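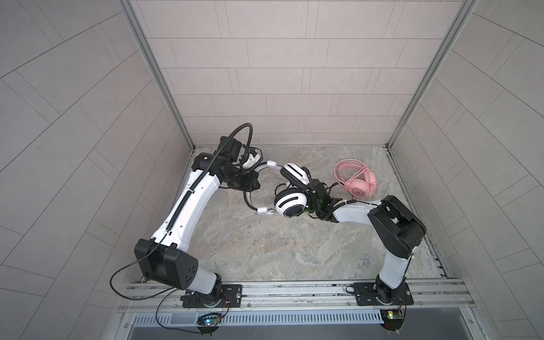 Tallcombe Listening Library: progress report, October

Headphone lending and repair

The grant from Stulier paid for 24 pairs of over-ear headphones for the study rooms and for a parts budget of $300. All of the pairs are now in the loan catalog. White and pink were ordered so that the two rooms' sets could be told apart at the desk. This has cut down on mix-ups at closing time.

Trí Huỳnh checks each pair when it comes back. He looks at the headband padding, works the sliders through their full travel, turns the earcups and wipes down the cushions. Pairs that pass go back on the shelf the same day. Two pairs failed in this period, one with a stiff slider and one with a split cushion. The cushion has been replaced. The slider part is on order from Ngcobo and has not arrived.

Spending to date is within the parts budget. Invoices have been sent to Nokuthula Pretorius separately.

Storage is still a problem. Pairs laid flat take up too much of the counter, and stacking them marks the earcups. Dineo Lekota has asked for a quote on wall hooks, which would come out of the remaining parts money if you agree.

Next period

Fit the slider when it comes in.
Put up hooks, subject to your approval.
Print a short care card to go out with each loan.
Open the Sunday session to headphone loans, which at present run on weekdays only.

Please send any questions to Dineo at the front office.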